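Skatell Pharmacy Services
26 October 2025

1/6 Since September, two robot arms have worked alongside our staff at the Josley site, sorting returned pill bottles. We would like to set out what this changes for the people who work there.

2/6 No positions have been cut. The 69 employees at Josley keep their current hours and pay grades.

3/6 Sorting by hand is now limited to two hours per shift. Staff had asked for this in the last workplace survey.

4/6 Heike Tiedemann leads training. Each employee learns to stop, clear and restart the arms before working next to them.

5/6 Bottles come in many colors and often arrive lying on their sides. Staff still make the final check on every tray.
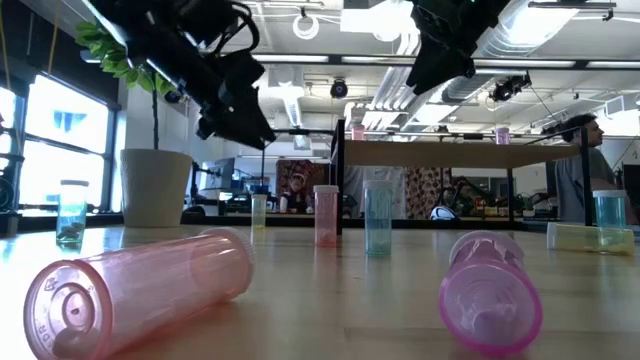

Pill bottles and grippers at the sorting table, Josley.

6/6 Questions about schedules should go to Marlene Kasten in Employee Relations.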